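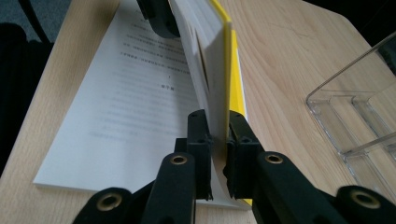 Can the reading times in Skirnwood be used to tell how hard a book is?
Only in a weak way, and I would not put a single title's score in front of a parent or a teacher.

Skirnwood data card
Version 3
Maintained by Isla Jardine and Kenji Fitzsimmons

What is in it
Reading logs for 315 paperback and hardcover titles, typed up from paper forms. Each row has a title, an edition year, a start date, a finish date and a difficulty rating from 1 to 10. The ratings were given by the readers themselves. Treat them as opinions.

Where it came from
The forms were first gathered by Rosalind Doucet for the Collado reading club. Later rows came from a second club, Clerkine, which used its own form and asked the difficulty question before the book was finished. We kept both sets and added a column called "source". Please don't merge them without looking at it.

Known problems
Finish dates bunch up at the end of the month, when forms were due. I doubt many of those are real.
People who gave up on a book mostly didn't hand in a form, so the hard titles look easier than they should.
Page counts were copied from catalog listings and often belong to another edition. Marjorie Stockdale fixed 4 of the worst ones by hand. The rest stand as they were.

Claims we have seen
A Prallness write-up used version 2 to argue that short chapters make people read faster. There is no chapter column in any version.

License
Free to use and share with credit. Reader names were removed before release.

Changes
8 July 2021: split the date column in two, dropped duplicate rows found by Myrtle Park, added "source".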